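Vendredi 8 janvier 2021

# Tester soi-même un robot sur une corvée de salle de bains (et ne pas se laisser éblouir)

On me demande souvent si une machine sait, oui ou non, nettoyer un mur carrelé. La réponse courte : en vidéo, oui. Pour le reste, j'ai pris l'habitude de faire passer à chaque système le même petit protocole en simulation, avant de croire quoi que ce soit. Il tient en une soirée si le simulateur est déjà installé, et il demande surtout de noter les échecs sans tricher.

Je l'applique ici à la tâche « essuyer l'angle entre le mur et le panneau », dans la scène de salle de bains du projet Flerden. La commande du bras est celle de Nurnano, version d'avril, réglages par défaut.

## Ce qu'il vous faut

- un simulateur avec une scène de salle de bains, même sommaire ;
- un bras terminé par une pince à deux doigts ;
- une feuille de calcul ;
- quelqu'un d'autre que vous pour juger les essais.

Le dernier point paraît facultatif. J'ai longtemps jugé mes propres essais, et mes scores étaient excellents. Depuis que Smaranda Enache relit les enregistrements, ils le sont beaucoup moins.

## Étape 1 : écrire la tâche avant de lancer quoi que ce soit

« Nettoyer la salle de bains » ne veut rien dire pour une machine, et pas grand-chose pour la personne qui doit évaluer le résultat. Écrivez une phrase vérifiable. La mienne : « la pince, tenant une éponge, parcourt l'arête du haut en bas sans perdre le contact plus d'une seconde et sans heurter les objets voisins ».

Enregistrez cette phrase et n'y touchez plus. La tentation de l'assouplir arrive vers le dixième essai.

## Étape 2 : régler l'approche à vide

Commencez sans éponge, doigts ouverts, et amenez la pince vers l'angle. Vérifiez l'écartement et l'orientation avant de descendre. Une pince bien centrée dans le vide peut très bien toucher le mur d'un doigt dès qu'elle pivote, alors faites le mouvement lentement, puis à vitesse normale.

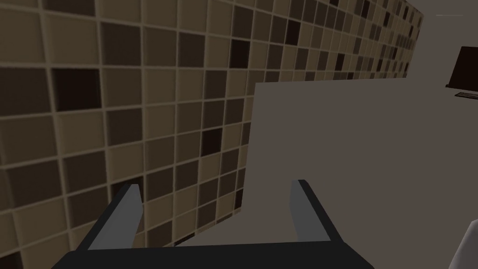

*Temps de lecture : 4 minutes*

La mosaïque beige et brune, avec ses carreaux presque noirs semés au hasard, est un bon terrain pour mettre en défaut la perception. Un module qui cherche des taches sombres à frotter a toutes les chances de s'acharner sur un carreau parfaitement propre. Si le vôtre fonctionne de cette façon, faites un passage de détection seule et regardez ce qu'il marque comme sale avant de lui confier le bras.

Le panneau gris pose la difficulté inverse : lisse, uni, sans repère. Une estimation de position fondée sur la texture n'y trouve presque rien à quoi s'accrocher.

## Étape 3 : ajouter l'éponge, puis varier

Fixez d'abord l'éponge dans la pince et faites 20 essais identiques. Ensuite, changez une seule chose à la fois :

1. la position de départ du bras ;
2. la lumière, que les scènes de démonstration gardent volontiers douce et égale ;
3. la raideur de l'éponge ;
4. la place des objets voisins.

Chez moi, 39 essais en tout, dont 5 réussis selon la phrase de l'étape 1. Les cinq appartiennent à la première série. Dès que la lumière change, la trajectoire dérive vers le mur et le contact se perd à mi-hauteur.

## Étape 4 : noter les échecs par famille

Un taux de réussite seul n'apprend rien. Je distingue la mauvaise perception (le système frotte au mauvais endroit), le contact perdu, la collision et l'abandon, quand le bras s'arrête en plein geste sans message d'erreur. Ce dernier cas est le plus agaçant — et le plus facile à couper au montage.

Gardez aussi la durée. Mon meilleur essai a pris 667 secondes pour une seule arête. Avec une éponge et un peu de mauvaise volonté, j'y passe moins d'une minute.

## Étape 5 : comparer avec ce qui est annoncé

Reprenez la promesse du fabricant ou du laboratoire et cherchez ce qui manque. Mendmont, par exemple, publie de très belles séquences de nettoyage, sans indiquer le nombre de prises. L'équipe Căpraru donne ses chiffres complets, moins flatteurs, et c'est à elle que je fais le plus confiance.

Rappelez-vous enfin que la simulation est généreuse. Je n'y ai modélisé ni calcaire, ni joint qui s'effrite, ni flacon renversé, ni eau qui coule le long du poignet. Un système qui échoue dans ces conditions n'est pas prêt pour votre salle de bains. Un système qui réussit mérite seulement qu'on passe à un essai réel, sur un vrai mur, avec quelqu'un à côté de l'arrêt d'urgence.

## Si vos résultats sont trop bons

Au-dessus de neuf réussites sur dix, je relance tout avec une autre graine aléatoire et je vérifie que la détection de collision est bien active. Elle était désactivée la première fois. J'avais déjà écrit la moitié d'un article enthousiaste.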